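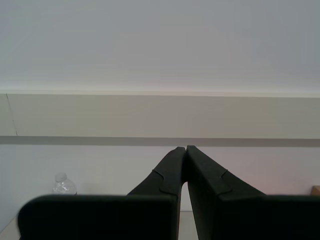

Gripper fingers, tips nearly touching

Travel & Bookings > Coach and rail > Changes and refunds

Split booking: coach leg retimed, hotel rate non-refundable. Who wears the cost?

Posted by tarn_walker
August 12, 2022

I booked a coach from Skuvville to Winberg and one night in a hotel at Winberg through Jirngate. Both went through in the same checkout, on one card charge, but I received two confirmation emails with two different reference numbers. The coach fare was $65 and the room was $108 on the advance purchase rate, which is marked non-refundable.

The coach operator has since moved the departure from 1:15 pm to 9 pm. The new arrival time is after the hotel's front desk closes. The operator's email offers a choice of accepting the new time or taking a refund of the fare. The hotel says the rate is non-refundable and that a late coach is not their concern. Jirngate's help page says to contact the supplier.

What I have tried so far:

Chat with Jirngate. Was told the case had been noted. No case number given.
Phone call to the hotel. They will hold the room, but there is no key safe and no night staff.
Looked for an earlier coach. There is one via Cai with a change, but it shows as a separate fare and my ticket can't be moved to it online.

I have not clicked either option in the operator's email. Is the room recoverable if I take the fare refund, or are these treated as two unrelated purchases?

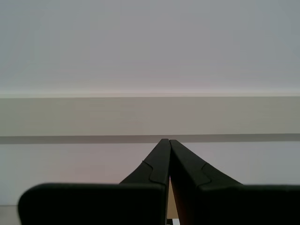

Replies

Gorazd Dervishi

It depends on whether you bought a package or two linked items. One card charge does not settle it. Look at the itemised receipt in your Jirngate account, under Trips, then Payment details.

If there is a single total with no separate price for each part, it was sold as a package. Jirngate is then the seller of the whole thing, and a significant change to the transport should be handled by them under their package terms. You would be asking for the full amount back, or for a workable alternative.

If each part has its own price and its own reference, it is almost certainly two contracts that share a checkout page. You have two references and can quote two prices, so I would expect this to be your situation. The coach operator owes you the fare or a seat. The hotel owes you a room, which it is still offering. In that case the non-refundable condition stands unless the hotel agrees to waive it.

Steps I would take, in this order:

Do not accept the new time. On most systems acceptance closes off the refund.
Phone the coach operator and ask to be re-accommodated on the service via Cai. The website will not offer a connecting itinerary as a replacement for a direct one, but an agent usually can. Ask for the fare difference to be zeroed, as the change was theirs.
If that fails, ask the hotel for a date change. Many properties will move a non-refundable booking once even when they won't cancel it. Get the new date in writing before you touch the old booking.
Ask Jirngate for a case number by email. Chat transcripts on that site are not always retained.
Check your credit card's travel cover. Some policies include schedule changes by a carrier, some only cover cancellation. The operator's email is your evidence, so save it as a PDF.

I would leave a chargeback on the room alone. The hotel is able to provide what was sold, and the dispute is likely to be decided in its favour.

coachfan_north

Just cancel the lot and rebook. I had the same thing last January and the hotel gave me 3100 loyalty points for the trouble. Depends who picks up the phone.

Emerson Frota

Mostly agree with Gorazd, except on the order. I would call the hotel first and the coach operator second. The retimed service may be cancelled outright if bookings drop, and the refund option will still be there tomorrow – the hotel's date change window may not. Advance purchase rates often lock a set number of hours before check-in, and the cut-off is in the rate conditions on the confirmation email, normally below the address.

Also, don't cancel before you rebook, as suggested above. Cancelling a non-refundable rate yourself generally forfeits the payment and leaves nothing to transfer.

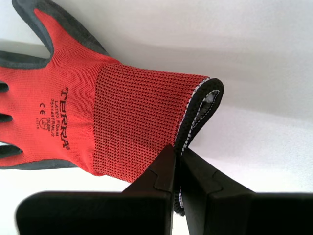

Red knit work glove with dark grey coating

tarn_walker

Thanks. The receipt shows two separate prices, so two contracts. The hotel's cut-off is in the conditions where Emerson said it would be and I am still inside it. They have agreed by email to one date change. I will phone the operator about the connection via Cai before I use it.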